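Progress report to the Grikenby Fund
Project: Catalog of the Flukdale Brethren papers
Prepared by Saranya Palaniappan, 6/8/18

Cataloging of the Flukdale papers is on schedule. The collection covers the lay preaching order that settled at Flukdale and later split into two houses over the question of shaved heads and the keeping of a common kitchen. Of the 2890 leaves received, all have been foliated and boxed. Item records exist for the sermon books and for 278 letters.

Iara Acuña has finished transcribing the first admission register. It lists 300 entrants by given name, home village and sponsor. In 50 entries the sponsor's name has been struck out and replaced in a later hand — Kwabena Osei attributes the changes to the second house, but the ink has not been compared.

The hymn sheets remain uncataloged. Several carry two numbering systems, and Balakrishnan Sundaram has asked that both be kept in the record.

Spending is within the approved budget. The line for outside translation has not been drawn on and we ask to carry it into the next period.

Next steps: second register, hymn sheets, draft of the index of persons.

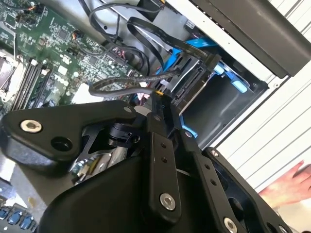 Open desktop computer case with black gripper links in front.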